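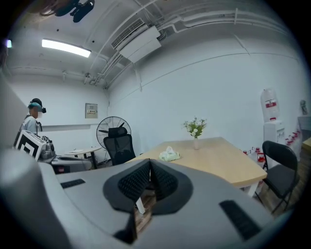
Fig. 1. Small room with white walls and exposed services at the ceiling.

Interior Finishes and Room Sound
Handout 3: Small rooms with hard surfaces
Lecturer: Ivone Rangel
Version of May 18, 2022

Please read this handout before the practical session in Stirkengate. Bring it with you, together with a pencil and a calculator. The table of absorption values is in Handout 2 and I do not repeat it.

1. What we mean by a small room

In this course a room is called small when its dimensions are close to the wavelengths of the lower part of speech and music. A meeting room, a study, a music practice room and most workshops belong to this group. A church or a sports hall does not. The difference matters for the calculation, as the simple formula for reverberation time supposes that the sound is spread evenly in all directions. In a large hall this is almost correct. In a small room it is only a first estimate, and at low frequencies it can be quite wrong.

2. The usual complaint

People who use such a room seldom say that it has a long reverberation. They say that it is tiring, that voices are sharp, or that they must speak louder than at home. During the visit to the Peixoto building last year, the students wrote the word "hard" in nearly all of their notes. It is a good word. Painted plaster and concrete reflect most of the sound that reaches them, and the sound returns very soon to the listener.

Between two parallel hard walls we may also hear a flutter echo. Clap your hands once and listen for a quick, rattling tail. Then move one step to the side and clap again. The result often changes with the position, so one clap in the middle of the room is not a sufficient test.

3. When there is no suspended ceiling

A suspended ceiling of mineral tiles absorbs sound over a wide range, chiefly in the region of speech. If the designer leaves it out, this absorption is lost and something must replace it. The pipes, ducts and cable trays which remain in view scatter a part of the high frequencies. Students tend to give this effect too much importance. A duct of ordinary size does very little at low frequencies, and it does not absorb much at any frequency unless it is lined.

The height gained also increases the volume. With the same absorption, a larger volume gives a longer reverberation time. Carys Cadwaladr treats this point in more detail in her lecture on conversions of old shops.

4. Estimate by hand

We use the Sabine formula:

T = 0.16 V / A

V is the volume in cubic metres and A is the total absorption in square metres. To find A, multiply the area of each surface by its absorption value and add the results.

Worked case. A room has a volume of 60 cubic metres and a total absorption of 8 square metres. The formula gives T = 1.2 seconds, which is too long for a meeting room of this size. Now we add wall panels that bring the absorption to 15 square metres. The new value is 0.64 seconds. Please check both results yourself.

Do not forget the people. Clothing absorbs sound, and a room measured without its users will show a longer time than during a meeting. State always in your report which case you have calculated.

5. Where to put the panels

Begin with two walls that meet in a corner, so that each pair of parallel walls has one treated side. Place the panels at the height of the head, seated or standing according to the use. If all the absorption is put on the ceiling, the sound between the walls can continue for a long time. Thin panels of 3 cm work well for consonants but poorly for the low voice. An air gap behind the panel helps.

6. Homework

a) Calculate T for the room in which you study at home. Use the values of Handout 2.
b) Repeat the calculation with a thick carpet on the whole floor.
c) Write half a page on the flutter echo, if you found one, and say where you stood.

Send your work to Emerson Siqueira before the first session in June. Questions about the formula can be sent to me.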